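October 15, 2026

Finished the last episode of Stekcombe at lunch, standing up, with a plate on top of the bookcase. I had meant to save it for tonight. I have been saying since the summer that I would stop watching good things in the middle of the day and I am still doing it.

It ended the way I thought it would around the fourth episode, with the sister keeping the house and the harbor job going to the man from the council. I don't mind guessing an ending. What bothered me more was that the last eleven minutes had music under them nearly the whole way through. The first season hardly had any. People came into rooms, said what they had to say and left, and you heard the door. Somebody must have decided that was too dry. There's a scene where she is reading the letter from the bank, and in the first season it would have been her face and the clock in the kitchen. Now there are strings.

Still, I'd put it above anything else I watched this month. The woman who plays the sister does something with her hands when she lies, and it is never pointed out. I went back to the second episode to check and she was doing it there too, in the conversation about the boat. That means she knew about the boat all along. I wrote it on the back of an envelope so I'd have it for the column.

The column is due tomorrow at noon and I have only half of it. They want four shows this time and a film, 90 words each, with where to find them. I can do Stekcombe in 90 words. I am less sure about the film.

The film is Kestitz. I watched it last night in two parts because it runs long and I fell asleep after the wedding. It's about a border town where the railway stops running, and it covers one winter. Everybody in it is cold. I liked it more than I expected to, and then less after I slept on it. The first hour is very good. There is a long shot of men unloading coal from a wagon by hand, and you start to learn who is friends with whom just from who stands next to whom. After the wedding it turns into a film about a stolen ledger, and I didn't care about the ledger. The subtitles were also poor in places. Twice a line came up before the person opened his mouth.

I want to recommend it but I don't want to get letters. Last January I recommended a slow one about a lighthouse and got more mail than for anything else all year, most of it from people who had turned it off. So I will have to put the word slow in, and the running time, and let them decide.
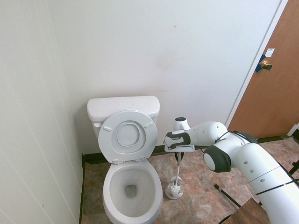
Worked on it until three and got down to 104 words, then cut the part about the snow. It reads better without it. I keep wanting to tell people what a film looks like and there isn't room. In the old version of the column I had a whole half page for each title. I used to complain about filling it.

The other three are a baking show, a repeat and Essien. The baking show I can write from memory. They've moved it to a bigger kitchen and dropped the judge who didn't talk much, and he was the one I liked. The repeat is the old hospital comedy, which has finally gone up in full, all the seasons, with the Christmas specials in the right order. I'm glad about that one. I have the first two seasons on tape in a box somewhere and nothing to play them on.

Essien is harder. It's the new documentary series about the boxing gym, six parts, and I've only been sent the first three. I never know what to do about that. I've been burned before by saying a series was good on the strength of the opening and then having it fall apart. The first part is excellent. It follows the morning classes and leaves the fighters for later, and you see the older members skipping rope and complaining about the heating. The second part has too many interviews in front of the same brick wall. The third picks up again when they travel to the qualifying meet and the van breaks down on the way. I'll say I have seen half of it and that the half I saw was worth the time. That's true and it is short.

Called the press office to ask for the other three and was told they weren't finished. The series starts next week. I said that seemed tight. The person on the phone said it was.

After that I updated the notebook. I've kept a list of what I watch since I started this one, a line for each with a mark out of ten and a word or two. Kestitz is number 367. I gave it a seven and then changed it to a six and a half, which I told myself I wouldn't do any more, no halves. Left it. The notebook has 394 lines left if I've counted the pages right, so it should see me through another year and a bit, depending on the winter. I looked back over September and there were five things I had no memory of at all. One of them I gave an eight. All it says next to it is "good dog."

Went for a walk at four to get out of the chair. Down to the post office and back the long way, past the old Elstead. The front is still boarded but they've taken the letters off the sign, so it only shows the marks where they were. There was talk of it opening again as a cinema with two small screens and a bar, and then talk of apartments, and I haven't heard either lately. I saw a good many films there that I'd never have picked for myself. You went to what was on. At home I can spend almost as long choosing as watching, and I'm supposed to be the one who tells other people what to choose.

I thought about putting that in the introduction to the column but it has been said a lot by now. I'll start with the weather turning, as I do every October.

Soup for supper, the last of the leek. Then tried one more new thing, a thriller about a missing pilot, in case I wanted to swap it for the baking show. Gave it forty minutes. There were three time periods and a caption each time to say which one, and I still had to stop it twice and go back. The actor is usually good. In this he whispers. I turned the sound up for him and then a car door slammed and I nearly dropped the bowl. Not swapping.

Things to do in the morning. Check the channel for the hospital comedy, it may have changed hands. Check the spelling of the director's name on Kestitz, the press sheet has it two ways. Write the opening. Ask about being paid for September, I've put that off long enough. Also return the discs to the library, they were due back already and one of them I haven't opened.

Rain started at nine. I put the second episode of Stekcombe on again to watch the hands, and let it run on into the third.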